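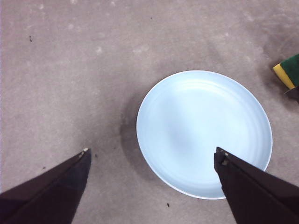 Tarklow Home Forum > Kitchen and Tableware > Plates, bowls, cups

Light blue plates with rings – ceramic or plastic?

Anikó D.
Good evening to all. I have bought a box of plates at the op shop in Brultton, for which I paid 33 dollars, and I would like to know what I have bought. The plate is round and shallow, powder blue, with a thin white edge. On the inside there are fine rings, one inside the other, which you notice mostly when the light comes from the side. On the back is only the number 2215 and no maker's name.

My question is the material. When I took the first one from the box I was sure it was ceramic. Then my sister lifted it and said it is melamine. It is lighter than my everyday plates, but it does not feel like our picnic set either. I would like to use them for hot food, and I also need to know if they can go in the microwave (mine is 1000 W) before I put one in and regret it.

Thank you in advance for your patience with my English.

gertraud_marti
Nice colour! The white edge makes me think of Magsi, they had a pastel series with blue, mint and a sort of peach. My mum had the mint ones and they were definitely melamine. The rim stayed white for years, but the middle went dull from the knives.

If it's melamine, keep it out of the microwave.

Pentti S
I would not be so quick. Rings like that are very ordinary on thrown or jiggered pottery, and a white edge is what you get when the glaze runs thin over a white body. Blue glazes do this a lot. Have a look at the foot. Is there an unglazed ring underneath, a bit rough to the fingertip?

gertraud_marti
Pentti, the rings prove nothing. Half the plastic plates in the supermarket have rings moulded in so they look handmade.

Pentti S
I did say look at the foot.

Anikó D.
Thank you both. I have now examined the foot. There is a raised ring, but it is smooth and the same blue as the rest. I have passed my finger around all of it twice and I find no rough place.

The edge is an even white all the way round. I do not know if a glaze would be so regular – you will know this better than I do.

Pentti S
Smooth foot in the same colour is a point to Gertraud, I admit. Some factories glaze the foot and fire on pins, though. In that case you would find three little marks underneath.

Urs Imhof
Tap it with a teaspoon. Ceramic rings, melamine clacks. Takes two seconds, and you can stop arguing about feet.

Osamu
The spoon test is OK but hold the plate on your fingertips when you do it, otherwise everything clacks. A plate with a hairline crack also sounds dead even if it's porcelain, so try several from the box.

Could be bamboo composite too. There was a lot of that sold in pastel colours, and it's not very heavy either. We got 40 bowls of the stuff for the canteen at Pondach and had to throw them out after two winters because the surface went chalky. I wouldn't put hot soup in it.

Urs Imhof
Bamboo composite usually has specks in it if you look closely. Any specks, Anikó?

Anikó D.
I have looked with my reading glasses at the kitchen window. I do not see specks. The blue is quite even, only paler or darker according to how the light falls on the rings.

I also did the spoon test with four plates, on the fingertips as Osamu advised. The sound is short. My white dinner plate gives a clear tone which continues a little, and the blue ones give more of a knock. My sister is very satisfied with this result.

gertraud_marti
Clack! Told you :)

Pentti S
All right, I give up on ceramic. But I would still not say Magsi. The ones I remember had the name on the back in a little oval, and I never saw one with a bare number.

gertraud_marti
The later ones didn't have the oval. I think. I'll ask Mum if she kept any.

Osamu
Whichever brand, I'd treat it as melamine. Cold food, cake, sandwiches, fruit. No microwave and no oven, and don't park it next to a hot element. Top rack of the dishwasher only, or by hand. A soft sponge, please – the green scourer side kills the shine in one go.

Urs Imhof
I'm less strict. We serve pasta on melamine every summer at the caravan and have done for years. Food at eating temperature is fine as far as I'm concerned. Microwave is a clear no, agreed.

Osamu
Your choice, Urs, but she doesn't know how old these are or who made them. I'd keep the pasta on the white plates.

Anikó D.
I think I will follow Osamu for the hot meals and use the blue ones for breakfast and for cake in the garden, where I was always nervous about my good plates on the concrete.

One more question, if it is permitted. Some of them have a light brown shadow in the middle, I believe from tea. It does not go away with washing-up liquid. Is there something gentle?

gertraud_marti
Bicarb and a few drops of water, mix to a paste, leave it for ten minutes and wipe with a soft cloth. Don't use bleach, it makes the surface dull and then it stains even faster.

Pentti S
Denture tablets in warm water also work. Leave overnight.

Urs Imhof
Second the denture tablets. Did the caravan mugs with them in April.

Anikó D.
I had bicarbonate at home, so I began with the paste. After two times the shadow is nearly gone on the first plate, and I have the rest of the box still to do. Gertraud, if your mother finds one of the mint plates, would you please look if it has a number on the back? I would still like to know who made mine.

gertraud_marti
Will do, I'm at her place next week.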